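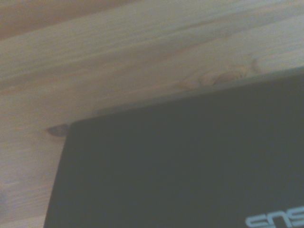
Chapter 6. When the Culture Plate Disagrees

A lab report that names a bacterium looks final, and students tend to read it that way. I would ask you to be slower. A name on a report is a judgment, reached by people and machines working from a sample that may have been taken badly, shipped late, or grown on the wrong plate. Before you open the software, then, leave the laptop as it is on the pale wooden surface, lid closed, and look at the plate itself. What grew? What should have grown and didn't?

Take the hospital at Julport. In January its lab sent 400 urine samples through a new automated culture line sold by Mollel. The sales sheet promised fewer missed infections. Aarne Seppälä, who ran the bench there, set 27 of the machine's negative plates aside and read them again by eye after another night in the incubator. He found growth on 6. Was the machine wrong, or had the extra hours let in slow growers that meant nothing for the patient? The maker had one answer and the lab at Pirnard had another, and neither had asked whether the patients were sick.

We'll come back to those plates in the second section. First we need to settle what "growth" means, a word used much too freely.

We use cookies to improve your reading experience. Accept all | Manage settings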